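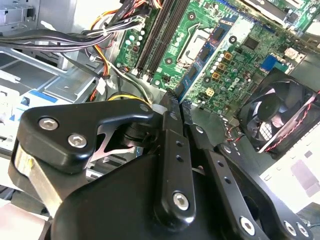
Chapter 7

Inside the Desktop Computer

What you will learn in this chapter

How the main parts of a desktop tower are laid out
How to open a case and work in it without causing damage
How to trace a cable from one end to the other
How to write up what you find before you remove anything

Terms to know: chassis, drive bay, motherboard, memory slot, power supply, connector, standoff, electrostatic discharge

7.1 Why start with an old machine

Many students reach this chapter having used computers all their lives without opening one. Laptops and phones are hard to get into, and newer desktops often hide most of their wiring behind a second panel. An older tower is a better place to learn. The parts are large, most of them are held by ordinary screws, and the cables run through the same space as everything else.

That last point is also what makes older towers awkward. A technician working on one spends a good part of the time moving cables out of the way. You will need to get used to seeing a part through a tangle of wires and to reaching it without pulling on them.

The bench exercises in this chapter were first written by Liette Sutherland for the evening repair course at the Petersen Trade Center. She taught them on donated office machines, and her first rule was that students kept their hands out of the case until they had drawn it. We have kept the rule. The drawing exercise is at the end of section 7.4.

7.2 The chassis and the drive bays

The chassis is the metal frame that everything else is attached to. In most towers it is made of thin sheet steel, folded and riveted. The edges of cutouts can be sharp, especially around the rear slots and inside the drive cage, and small cuts on the back of the hand are the most common injury in a repair shop. Move slowly when you reach past bare metal.

The drive bays are a set of shelves near the front of the case. Larger bays at the top were meant for optical drives. Smaller ones below held hard drives. In some cases the whole cage unscrews and comes out in one piece. In others it is part of the chassis, and each drive has to slide out separately. Check which kind you have before you loosen anything. Look for rails, levers, or plastic strips along the side of the cage, as these often release a drive without a screwdriver.

The slots and holes in the sheet metal let air through and give the builder a choice of mounting positions. A drive normally uses four screws, two on each side. If you find one with only two, write it down.

7.3 The motherboard

The motherboard is the largest circuit board in the case. It connects the processor, the memory, the drives, and any expansion cards. Boards come in many colors, and green was common for years. The color tells you nothing about quality or speed.

The board does not lie directly against the chassis. It sits on short metal posts called standoffs, which keep the solder points on the back from touching the case. A missing standoff lets the board flex when a cable is pushed in. A standoff in the wrong place can short the board.

Find these areas first:

The processor, usually under a heat sink and fan
The memory slots, long and narrow, with a latch at one or both ends
The main power connector, a wide block near one edge of the board
The expansion slots, toward the rear of the case
The drive connectors, near the edge facing the bays

In a crowded case the memory slots may be partly covered by the power cables. Lift the bundle gently and hold it to one side. Do not fold it sharply or wedge it under a heat sink.

7.4 Cables and what their colors mean

Wires coming from a standard desktop power supply follow a color code. Yellow carries 12 volts, red carries 5 volts, orange carries 3.3 volts, and black is ground. Knowing the code makes it much easier to tell one bundle from another, but it is a guide and should not be trusted without a meter. Some makers use all-black wiring, and a few brands have used their own arrangement.

Wires for the case fan, the power button, and the front lights are thinner and may be any color.

Cable ties keep bundles away from fans. If you have to cut one, replace it before you close the case. Cut with flush cutters, with the blades pointed away from the insulation — never with a knife.

Connectors should be pulled by the plastic body. Many have a small latch that must be pressed first. If a connector will not move, look again for the latch before using more force.

Exercise 7A. With the side panel off and the power cord removed, draw the inside of your assigned tower. Show the drive cage, the motherboard, and the power supply as outlines. Then draw each cable as a single line from one end to the other. Use a question mark where you lose sight of a cable. Do not touch the wiring until your instructor has initialed the drawing.

7.5 Before you touch anything

Shut the machine down, switch off the supply at the back, and unplug the cord. Press the power button once with the cord out. Wait a minute.

Static electricity can damage a chip at levels too low for you to feel. Wear a wrist strap clipped to bare metal on the chassis. Handle boards and memory by their edges.

Never open the power supply itself. It can hold a dangerous charge after it has been unplugged, and no task in this book requires it.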